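Tips for filling a practice bin

We've been collecting grasping examples at Gramwood since April, and I've picked up a few habits along the way that might save you some bother.

Mix your shapes! A round bowl, a marker pen, a brush with a long handle and a blocky thing or two will teach the system far more than a heap of identical boxes. I swap 2 items after every batch and give the bin a good stir with my hand (arm stopped first, please). Clamp everything down as well, and put tape on the table at the corners so you can set up the same way next time.

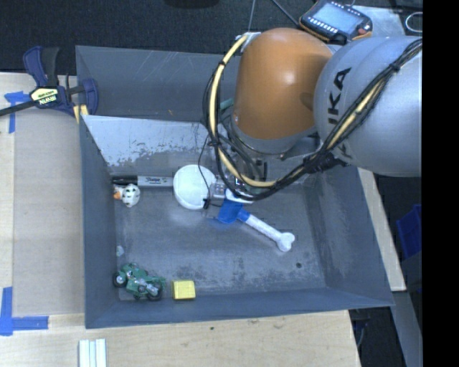

Azadeh Arabzadeh wrote in to say she'd keep the failed grabs too, as her lot at Curum threw theirs away and had to start again. I'm with her on that. We had 939 tries by Friday and kept 900, and the ones I binned were all tries where I'd left the recording off, silly me. Label the misses as you go, while you still remember which was which, and copy the whole folder over before you go home.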